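5. What went wrong in the grasping tests

In this chapter I describe the fault which stopped our tests for most of the winter term. I write about it in detail, as I think the next group will meet it too.

The plan was simple. The hand, which we call Bindo in the project, should close on a block at the table edge, lift it, hold it and give it back. The control program Stetov sends one position to each finger, and the hand answers with the position it has reached. For the first 309 grasps there was no problem that we could find in the log. In grasp 310 the index finger did not stop. It continued to press after the block was held, until the motor protection switched the whole hand off and the block fell on the floor.

At first we believed that the finger was damaged. Kusum Rajput, my partner in the project, took it apart and found nothing broken. We put it together again, and the same fault came back on the next day with another finger. So it could not be only mechanical.

The reason was in the messages. The hand should send its position every 1000 microseconds. When all the fingers moved at the same time, some answers arrived late, and Stetov used the old value again without any warning. For the program the finger was still open, and therefore it gave the order to close more. In the worst case we measured, the value was 756 milliseconds old. I had written this part of the program myself in January, and I had not tested it with more than two fingers moving.

We made two changes. If a value is older than 20 milliseconds, the finger now holds its place and the program writes an error. Also, the current limit was lowered, so a finger can not press so strongly if the first protection fails. After this we repeated the test with 2000 grasps. The hand stopped itself eleven times, and each time the error was written correctly. No motor was switched off by its own protection.

One question is still open. We do not know why the answers are late. Our supervisor thinks of the cable, I think of the converter between the cable and the computer.

The safety side of this fault was discussed in our group for a long time, and we did not all agree. My opinion is that the status lights helped us too little. On the grey hand there is a small blue light on each finger, and the thumb has one as well, but in our setup they stayed blue also during the fault, so a person who sits at the same table gets no warning from them. I would like to have a different colour for a late message, and an emergency button that can be reached from every chair.
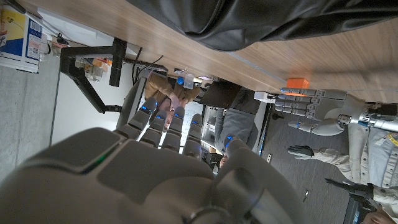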